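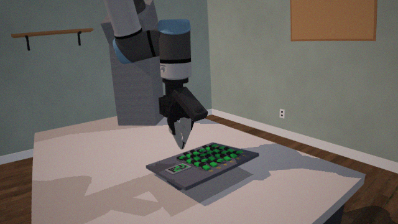
重曹を振りかけておけばそのうち消えますよ、と前回の記事にコメントをいただいた。そのうち、というのがどのくらいを指すのかは書かれていなかった。うちの漆喰壁のカビは重曹の下で元気に冬を越し、春には少し領土を広げていた。というわけで今回は、室内の湿気とカビの手入れを最初からやり直す話である。

用意するもの
・消毒用エタノール(台所用のスプレーで可)
・使い捨てできる布かキッチンペーパー
・ゴム手袋、マスク
・温湿度計2個
・根気(市販されていない)

手順1 まず測る
カビを見つけた人はたいてい、その足で洗剤売り場に向かう。私もそうだった。だが先に買うべきは温湿度計のほうで、1個は部屋の真ん中、もう1個は家具の裏など空気の動かない場所に置く。そのまま24時間放っておき、朝と晩に数字を書き留める。部屋の真ん中は快適そのもの、たんすの裏は熱帯雨林、という結果が出ても驚かないこと。人間は真ん中で暮らし、カビは裏で暮らしている。うまく棲み分けができているのだ。

私が使っているのはグロルナー(Grornar)という会社の安い温湿度計で、説明書には「置き場所を選びません」とある。選ばなければ測る意味がないと思うのだが、まあ、数字は出る。買ったら使う前に並べて置き、同じ値を示すか見ておくとよい。ずれていたら、ずれの幅をメモして裏に貼っておく。

手順2 家具を動かす
壁から家具を離す。指が入るくらいでは足りず、手のひらが楽に通るくらいは空けたい。部屋が狭くなると家族から苦情が出るだろうが、カビのほうは苦情も言わずに広がるので、優先順位はおのずと決まる。重い本棚は中身を抜いてから動かすこと。抜いた本を読み始めないこと。後者のほうが難しい。
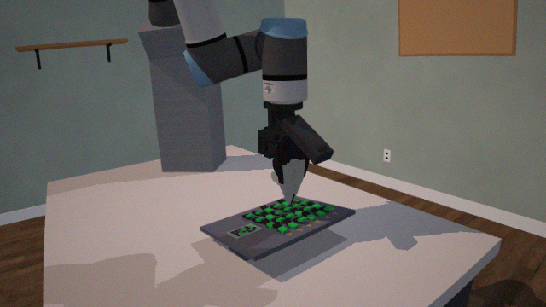 動かし終わったら、壁際の床に掃除機をかける。ほこりはカビの食料庫のようなものなので、拭き掃除の前に片づけておきたい。ただし、カビが見えている面に直接ノズルを当ててはいけない。排気と一緒に胞子を部屋じゅうに配って歩くことになる。

手順3 拭く
手袋とマスクをつけ、窓を開け、火の気がないことを確かめる。エタノールは壁に直接吹きつけず、布に含ませてから押さえるように拭く。往復させず、一方向に。布は面を替えながら使い、汚れたら惜しまず捨てる。ビニールの壁紙ならこれを2回繰り返せばだいたい落ち着く。塗装面や木部は色が落ちることがあるので、目立たない隅で試してからにする。私は試さずに始めて、目立つ場所に目立たない隅を作った。

塩素系の漂白剤は浴室のタイルなどには頼もしいが、布や壁紙では色ごと持っていかれる。酸性の洗剤と混ぜるのは論外で、これは冗談抜きに危ない。漆喰にカビが深く入っている場合や、広い面積に出ている場合は、素人の布一枚でどうにかなるものではないので業者に相談してほしい。雨漏りや配管の水漏れが疑われるときも同じである。

手順4 風の通り道を作る
窓を一つ全開にするより、離れた窓を2か所、少しずつ開けるほうが空気は動く。窓が一つしかない部屋なら、扉を開けて、扇風機を外に向けて回す。以前住んでいたエストステッド荘の部屋は窓が一つで、しかも隣の壁を見るためだけに付いているような窓だったが、これでずいぶんましになった。

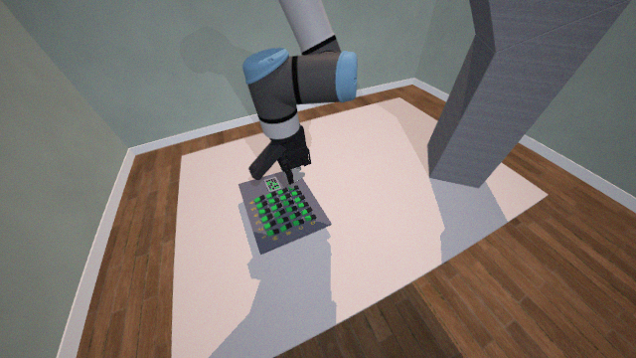

梅雨どきに窓を開けたら外の湿気が入るだけではありませんか、という質問が届いている。ごもっとも。外のほうが湿っている日は窓を閉め、除湿機かエアコンの除湿運転に任せるのがよい。ただし拭き掃除の最中だけは、湿気よりエタノールのにおいを追い出すほうを優先する。

除湿機は壁にぴったり付けず、吸い込み口と吹き出し口の前を空けておく。押し入れに使うなら、ふすまを両側とも少し開け、布団をすのこに上げる。置き型の除湿剤は水が溜まったら取り替える。当たり前のようだが、うちの押し入れからは、ロルケドラの除湿剤が満水のまま発掘された。12月に置いたものだった。

手順5 記録をつける
拭いた日と場所と湿度を紙に書き、冷蔵庫にでも貼っておく。家具の裏の湿度が60%を超える日が続くようなら、家具の位置か換気のやり方を見直す。同じ場所に繰り返し出るときは、断熱や水回りの問題かもしれないので、拭く力を強める前に原因を探すこと。

なお、冒頭の重曹は捨てるのももったいないので、焦げた鍋に使った。こちらはよく落ちた。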